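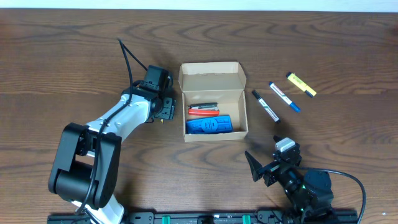 The Small Joy of a Box for Your Desk Things

I have owned fancy desk organizers. I had a 7-drawer tower from a shop in Brelberg that cost more than my chair, and I lost a stapler in it for a whole winter. What finally fixed my desk was a plain cardboard mailer with a hinged lid, the kind that arrives with something else inside it, and I can't stop telling people about it!

The appeal is the shallow tray. Everything lies flat, so you see it all the moment the lid goes back (and the lid stays attached, bless it). The blue thing, the red thing, the thin gray thing that always slid behind the radiator – they settle into one corner and leave bare cardboard beside them. Keep that bare patch. It's tempting to fill it on day one, and then by July you're back to a junk drawer with a lid.

Start with the bulkiest item and lay it along the near wall, then stack the slim stuff behind it. Long, skinny pieces can ride on top. Pens go in last. I like to line mine up on the table first, two markers and a yellow highlighter, and try each one on scrap paper before it earns a spot. A dried-out marker can live in a tidy box for years if you let it.

Do you need dividers? I tried the folded card ones from Pichon and they're lovely, but they ate up the room. A strip of paper taped inside the lid with a list of what belongs there did more for me, and it took 90 seconds.

The best part is closing it. The flap tucks in, the box goes on a shelf, and the table is a table again – wood grain and all. I had forgotten how much I like looking at mine.

More from Home & Desk
Wovura notebooks, one year on
A kitchen drawer in under 2000 steps
Turix tape: which width for what?

Comments

inkandoats: Mine is a boot box lid. Less elegant but same idea!

PaperMoth: Do you store the markers flat? I was always told flat is best for the double-ended ones.

deskbound_in_ohio: Tried the list in the lid. My kids have started adding to it.

Contact | Copyright Home & Desk | Back to top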